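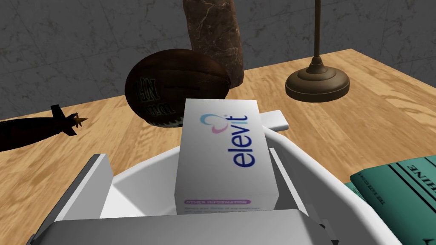
Fig. 4. Elevit box standing on its short end, name running up the side.

4. Setting up your medicine shelf in Celitow

OK, you've got Celitow installed, you've made a household, and if you followed section 3 you've already done the pantry. Medicine works the same way with a few extra fields, and those extra fields are where most of the mail I get comes from. So I'm going to go slowly here. Get yourself a drink and bring everything out of the bathroom, the kitchen drawer, the travel bag and the glove box before you start. All of it! Doing one cupboard now and another next month is how you end up with two shelves called Bathroom.

What you need

The phone or tablet with Celitow on it
A marker that writes on shiny cardboard
A bag for anything you're getting rid of
The label printer, if you bought one (skip 4.3 if you didn't)

4.1 Make the shelf

1. Open Celitow and tap Places, then the plus sign.
2. Choose Medicine from the list of shelf types. Don't choose General and rename it. The name will look right but you won't get the expiry or "who takes this" fields, and you can't change the type later. (I've asked. Ketill Vídalín, who wrote most of the app, tells me it's on his list.)
3. Give it a short name. Labels have room for 13 characters, spaces included, so "Upstairs bathroom cabinet" is going to come out as "Upstairs bath" and you'll have to live with it.
4. Pick who can see it. The default is everybody in the household. I keep one shelf for the family and a second one that only I can open, and I'd suggest the same if you share a household with teenagers or nosy in-laws.
5. Tap Save and wait for the little green dot.

Note: if the dot stays orange, you're offline. Go ahead and add things anyway, they'll sync when you're back.

4.2 Add your first item

Start with something in a box. Boxes are easy. Bottles come next, and leave the loose blister sheets for last.

1. Open the shelf and tap Add item.
2. Type the name from the front of the pack. Use the big name, the one you'd say out loud in the pharmacy. There's a second line for the small print if you want it.
3. In Form, pick tablets, liquid, cream, drops or other. Other is fine! I have a whole row of others.
4. Type the expiry date. It's often stamped into an end flap with no ink at all, so tilt the pack under a lamp until it shows up. If you only get a month and a year, leave the day blank and Celitow will fill in the last day of that month.
5. Fill in Opened on if it's a liquid, cream or eye drops. This one is separate from the expiry date, and lots of people skip it. Plenty of drops and syrups have to be thrown out a set time after opening, and the leaflet will tell you how long. Put that in Use within.
6. Choose a person under Who takes this, or leave it on Shared.
7. Tap Save.

Caution: Celitow is a list. It doesn't check doses, it doesn't know what mixes badly with what, and a green tick next to something only means the date hasn't passed. For anything else, read the leaflet or ask your pharmacist.

Caution: please keep the original packaging and the leaflet. I know the boxes take up room. Tipping everything into pretty jars looks lovely until two in the morning, when you've got a feverish kid and three jars of white tablets.

Now do the rest. My first go took a whole evening in June with the windows open and the radio on, and I quite enjoyed it, but I like this sort of thing. If you'd like to stop halfway, draw a dot with the marker on each pack you've entered, and you'll know where you were when you come back.

The free plan holds 300 items across all your shelves. The paid one holds 4,000, and I can't picture the house that would need it, although Dilani Gunawardena on the user forum has 278 entries in her sewing room alone, so what do I know.
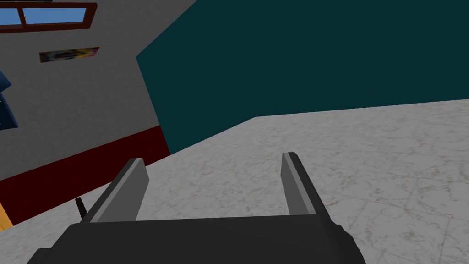 4.3 Print and stick the labels

You can use Celitow very happily without labels. I went a year without them. But they do make the yearly clear-out quicker, so if you have the Skurnbridge printer from section 2, here we go.

1. Turn the printer on and let it feed one blank label. If it feeds more than one, open the lid and push the roll to the left until it clicks.
2. In the app, open the shelf, tap the three dots and choose Print labels.
3. Pick Small. Medium covers half of a pillbox.
4. Untick anything you don't want printed. Everything is ticked to begin with, and yes, that has cost me a roll.
5. Tap Print.
6. Stick each label on the lid or the top end, whichever faces you when the pack is on the shelf.

Caution: never cover the pharmacy label, the expiry date, the batch number or the name of the medicine. If there's no clear space left, stick the label on the bag or tray the pack lives in.

Note: the labels curl in steamy bathrooms. A strip of clear tape over the top helps. Better still, keep medicine somewhere cool and dry, out of reach of kids and pets. Mine moved to a locked cupboard on the landing and I should have done it years ago.

4.4 Set the reminders

1. Go to Settings, then Reminders, then Medicine.
2. Turn on Expiring soon and set how early you want to hear. I use a month.
3. Turn on Running low only for the things you take every day. If you turn it on for the whole shelf, your phone will nag you about throat lozenges.
4. Set a time of day. Mine is 6 p.m., when I'm usually in the kitchen anyway.

If two of you get the same reminder, whoever taps Done first clears it for both. You can switch that off under Household.

4.5 If something looks wrong

The shelf shows up twice. You were probably offline on one device and made it again on the other. Open the one with fewer items, tap the three dots, choose Merge into, and pick the other one.

An item says Expired and it hasn't. Check the day and month order in Settings. Imported lists are the usual culprit.

Labels come out blank. The roll is in upside down. Flip it.

The date field won't take what you type. Put the year in with all four digits.

When you've got a bag of expired stuff at the end, take it to a pharmacy or a take-back site. Then go back to the app, open Expired, select all, and tap Remove. Section 5 covers the freezer, and you'll want gloves for that one.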